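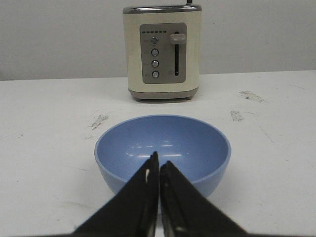

Page last changed: 31st July

Airbrush and Compressor FAQ
Hilbridge Miniature Painters

What pressure should I set for base coats?
Start at 25 psi with a 0.4 mm needle. Drop to 18 psi for detail work with a 0.2 mm needle. Read the gauge with the trigger down. The static reading is always higher.

How far should I thin acrylics?
Two parts thinner to one part paint for most dropper-bottle ranges. Metallics need less thinner and a larger needle. If the paint spiders on the surface, it is too thin or the pressure is too high.

Does primer need to cure before I spray over it?
Yes. Leave acrylic primer overnight. Polyurethane primer is dry to the touch in 60 minutes but can still lift under masking film at that point.

Paint dries on the needle tip. What do I do?
Wipe the tip with a damp brush between passes. Add a drop of retarder to the cup. If it continues, check the needle for a bend.

Which grit do I use to polish a needle?
Wet paper, 3,000 or finer, drawn from shaft to point while turning the needle. Do not go coarser than 1,000 on any part of the taper.

Can I use the club compressors?
Members can. The Drurby room has two Tirum units with moisture traps. Drain the tank after each session and sign the log. The Parsons room has no extraction, so only brush painting is allowed there.

Which hose fitting do the club units take?
1/8 inch BSP. Bring your own adapter if your airbrush uses a different thread.

Can I spray lacquers at the club?
No. Water-based acrylics only.

How do I clean between colors?
Empty the cup, wipe it, spray cleaner until it runs clear, then spray water. Strip the airbrush fully at the end of the day. Do not soak the body, as solvent damages the seals.

Who do I contact about a faulty unit?
Corey Doolan, equipment. Give the unit number and the gauge reading.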